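Dirceu Pacheco, le pain et les tables qui durent

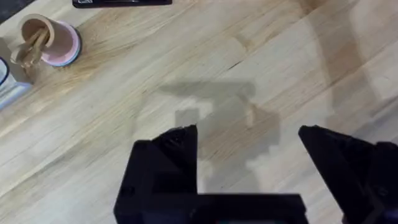

Le plateau en bois clair, avec ses nœuds et ses veines.

J'avais rendez-vous un vendredi à sept heures du matin, ce qui pour moi relève de l'exploit sportif. Dirceu Pacheco, lui, était debout depuis longtemps et il avait déjà sorti sa deuxième fournée. Il m'a tendu un café sans me demander si j'en voulais (j'en voulais) et on s'est assis au fond de chez Zesasach, sa boulangerie, entre les sacs de farine et une radio qui grésillait.

Je lui demande d'abord d'où vient ce nom imprononçable. Il rigole. « C'est ma fille qui l'a inventé quand elle avait quatre ans, elle essayait de dire autre chose et on n'a jamais su quoi. La banque m'a dit que c'était un suicide commercial. Les clients disent "chez Dirceu", de toute façon ! »

Avant le pain, il y a eu l'assurance. Dix-sept ans dans le même bureau, chez Denier, à traiter des dégâts des eaux. « Je n'étais pas malheureux, faut pas croire. Les collègues étaient chouettes, la cantine correcte. Seulement, le dimanche, je faisais du pain pour l'immeuble, et le lundi j'y pensais encore. » Il s'est inscrit à une formation du soir, puis il a posé sa démission un matin de mai, entre deux dossiers. Sa femme l'a appris par texto. Il me jure qu'elle lui a pardonné.

On parle levain, évidemment. Le sien s'appelle Frimpong, du nom d'un ancien voisin qui lui en avait donné un fond de bocal en déménageant. « Il est capricieux. L'été il déborde, l'hiver il boude. J'ai passé des nuits à le surveiller comme un gamin fiévreux. » Je lui avoue que j'en ai tué trois, des levains, dont un oublié dans le frigo pendant mes vacances. Il me regarde avec une vraie peine, puis me promet un bocal pour repartir.

Et la farine ? Il se lance et je n'arrive plus à noter. En gros, il achète tout au moulin d'Ollell, une petite affaire familiale qui écrase des blés anciens à la meule. « Les premiers mois, mes miches étaient plates comme des galettes. Je téléphonais au meunier pour me plaindre et il me répondait : mets moins d'eau et arrête de pleurer. Il avait raison, l'animal. »

Aujourd'hui il sort plus de 300 pains les jours de marché, de gros pavés qu'on coupe à la demande, et des petits seigles de 200 grammes pour les gens qui vivent seuls. C'est une idée d'une cliente, une dame qui en avait assez de congeler des moitiés de miche. « Au début je trouvais ça ridicule, un pain pour poupée. C'est ce que je vends le mieux ! »

Je finis par la question qui fâche : la baguette. Il n'en fait pas, et on le lui reproche tous les jours. « On m'a traité de snob, de bobo, une fois de Belge, je cherche encore pourquoi. Mais je travaille avec 2 personnes et un four. Si je fais de la baguette, je la fais mal. » Il réfléchit, se gratte le menton. « Ou alors le samedi, peut-être. Ne l'écrivez pas. »

Désolée, Dirceu. Je suis repartie avec un pain de seigle, un bocal de Frimpong et de la farine jusque dans les oreilles. Le seigle n'a pas passé la journée.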